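**Fingertip pads: when do you re-tape?**

Our bench rule at Grindumton is fingers fully open before anyone touches the pads. 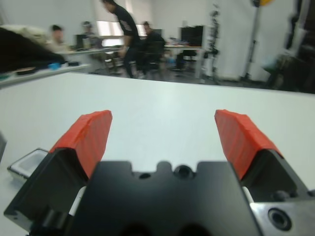
*Posted by **majumder_cell2**, Thursday, February 22, 2018*

We replace tape every 200 cycles. Is that too often?

**wondar_k:** Go by wear. A fixed count wastes tape.

**majumder_cell2:** Wear is a judgment call and shifts disagree. I also want a closed check, tip to tip, before sign-off.

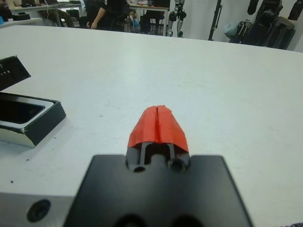

**Datidico:** Disagree with wondar_k. Keep the count, but log it per finger and re-zero the grip after each change.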